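Bench log, cable cell, Hukgate
May 7, 2020

Fault: gripper force limit trips during Ethernet plug insertion. Arm goes to protective stop, fingers hold at last position. Log shows 78 trips in 1,000 attempts since January. Juvska controller reports "force exceeded" with no axis given, so no help there.

Started with the approach over the dark cloth. Wrist camera depth returns are poor on the weave, and the planner (Planix) fills the gaps with a surface that sits too high.
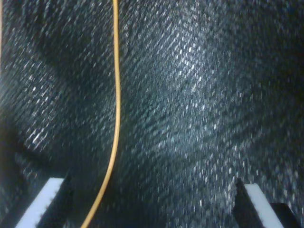

Raised the minimum confidence on depth points and reran. Fewer phantom surfaces, same trip rate. Depth is a separate problem. Ticket opened.

Next, insertion over the switch. Force trace climbs before the plug reaches the port, peak over 155 N on the worst run. Limit is set well under that, so the stop is late as well. Treat as a safety item: hands out of the cell whenever the arm is enabled, including in slow mode.
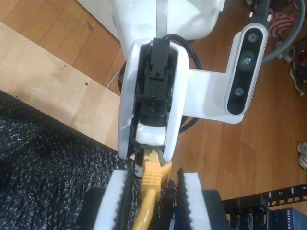

Tsikata force filter was set to a 6-sample window at the old loop rate. Window never got updated when the rate changed. Cut it to 2, not yet verified under load.

Open: check finger pads for wear, rezero the force sensor cold, repeat the run with the yellow cable.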